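Notes from the November get-together of the Giruvetti pantry and break table group

Taken down by me, Mali Mathias, on the back of a seed catalog and typed up after supper, so forgive the order of things. We started at 4:15 (Georges had the kettle on already, bless him) and we were out by a little after six.

Who came: Georges Fakhoury in the chair, me on notes, the two from the Notirness side of the building, and a good handful from upstairs. Rustad sent their apologies and also sent a tin of shortbread, so they are forgiven.

1. Last time's notes

Read out loud by Georges in his radio voice. One fix: I had written that the big fridge would be defrosted "by Praltitz," and it should have said "at Praltitz." We are the ones doing it. There was groaning. Otherwise agreed.

2. The felt table

This took up most of the first half hour, and I enjoyed every minute of it! The question was whether the felt-covered table should stay the snack table or go back to being the card table. I said my piece, which is that I love the color and it makes even a snack bar look a bit special, but felt and tea do not get along. One of the Notirness pair pointed out that everybody puts things down wherever there's room, so you get the drink lying on its side at the back and the sweets wherever they landed, and you end up reaching over everything to get at the one thing you want.
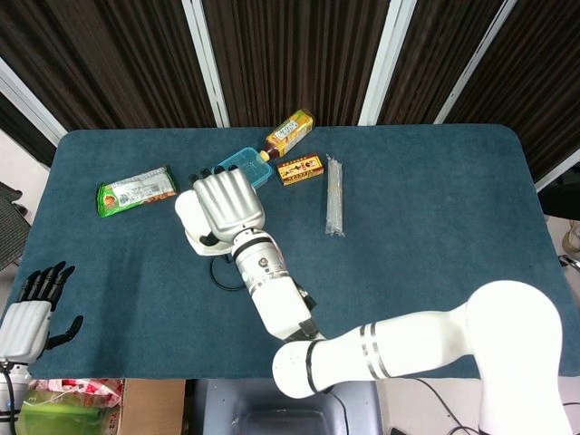 Item 2: the snack table, with the tea, the yellow box, the straws, the green-wrapped bar and the light-blue container.

Georges would like drinks kept standing up. I would like that too, and I'd also like them on a tray. We went back and forth about trays for a while (plastic or metal, lip or no lip, who has one at home they never use) and settled on one tray with a lip, to be found secondhand if we can. I have put myself down for looking.

On straws: we talked about whether to keep buying them. Two people use them every day and feel strongly about it. They stay, but we want them in a jar or a tall cup, so the bag isn't always sliding around under somebody's elbow. Upstairs has a spare jar.

On containers with lids: please, please put your name on yours. We went round this one last spring as well. Georges offered to bring masking tape and a marker and leave both in the drawer, and we all thanked him and then somebody asked which drawer, and that was another five minutes. It's the top one, left of the sink.

The vote on the table: it stays the snack table until the new year and then we look at it again. The card players were very gracious. They get the round one by the window in the meantime.

3. Paper towels

I brought this up myself, so I'll try to be fair. We go through a lot of paper towels, and half the time the roll is nowhere near the stand. I find it behind the microwave, I find it on the windowsill, once I found it in the coat closet. We have a perfectly nice black wire stand with a little hooked top, and all I ask is that the roll goes back over the rod when you're finished with it.

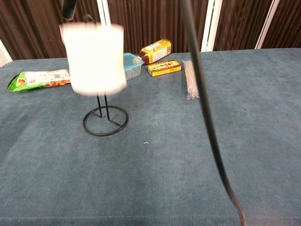 Item 3: paper towel roll and the wire stand.

There was a proper discussion about where the stand should live. The choices were the snack table, the counter by the sink, or a bracket on the wall. I was for the counter. Georges was for the table, because spills happen where the drinks are, and I have to admit that's sensible. The wall bracket lost when we remembered what happened to the wall the last time anybody drilled into it. So, the snack table it is, toward the front where a short person can reach it (me, I'm the short person).

Somebody wondered if the wire base would catch on the felt. We'll see how it goes, and if it starts to pull we'll put a cork mat under it.

Also agreed: whoever puts out the last roll writes it on the shopping list. On the list, in pen. Telling Georges on the stairs doesn't count.

4. Money

Short and cheerful. There is $71 in the kitty after the last shopping trip. The jar by the door brought in $16 of that, which is our best month since summer. We agreed to spend on tea, the tray, more towels and a new sponge or two, and to leave the rest alone. A request for a milk frother was heard with sympathy and put off.

5. The big clear-out at Praltitz

We're meeting in the side hall at 9 in the morning, with boxes if you have them. The shelves get emptied first, then wiped, then we sort: keep, give away, past its date. Anything unopened and still good goes to Rustad, who'll collect after lunch. I'm bringing soup. Wear something you don't mind getting dusty, that back shelf is a fright.

6. Anything else

The lamp in room 415 is flickering again. Georges will look at it.

Somebody has left a very nice green scarf on the hook by the door.

The Notirness two asked if we could start a bit later next time on account of the bus, and we said 4:30 would be fine with everyone.

To do before we meet again

Mali: find a tray with a lip, make soup, put the cork mat on the list just in case.
Georges: masking tape and marker in the top left drawer, look at the lamp.
Upstairs: bring down the jar for the straws.
Everyone: names on lids, drinks upright, towels back on the stand.

Next meeting in the same room at 4:30. Shortbread is finished, sorry.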